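How to stop jar lids from getting stuck

At home we make plum jam every July, and I used to fight with the jars all winter. After some years I found a way of closing and storing them which gives much less trouble. I write it down here for those who asked me at the Dernside market.

What you need

Clean jars with screw lids, a small pot, a soft cloth, a little vinegar and a dry shelf. I buy my jars from Engelbrecht in boxes of 144 and share them with two neighbors, but any shop will do.

Step 1. Clean the thread

The thread is the raised line of glass on which the lid turns. Sugar likes to stay there and later it becomes a kind of glue. After filling, wipe the thread with a cloth and hot water, then one more time with a dry corner of the cloth.

Step 2. Check the lid

Look at the inside of the lid. If the soft ring has cuts or hard places, do not use it for jam. I keep such lids for buttons and dry beans. Plastic lids in bright colors are nice for the refrigerator, but I do not use them for hot filling.

Step 3. Close with the fingertips

Put the lid on flat and turn it with your fingertips only, until it stops. Do not use the whole palm and the strength of the arm. When the jam becomes cold, the lid will pull itself down. 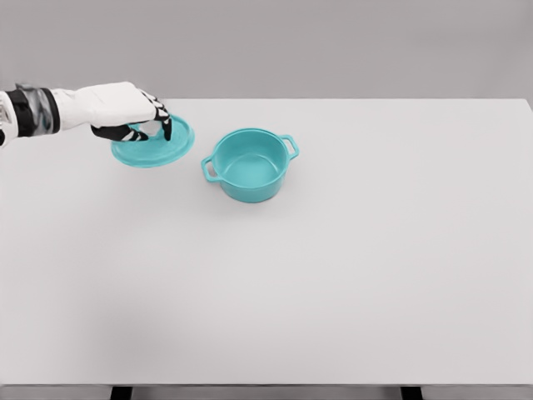 Step 4. Let it rest

Leave the jars standing for up to 25 hours before you move them to the shelf. Then press the middle of each metal lid. If it clicks, put this jar in the refrigerator and eat it first.

Step 5. Opening a lid that is stuck already

Hold the jar upside down with the lid in warm water for 2 minutes. Dry it well and try again with a rubber glove. If it still does not move, lift the edge a little with the back of a spoon, until you hear the air go in. Please do not hit the glass with a knife. My old Piler jars have thin necks and I lost 4 of them in this way.

If vinegar is in the recipe, use lids with a coating inside, otherwise they can rust. For pickles I use the ones from Alby.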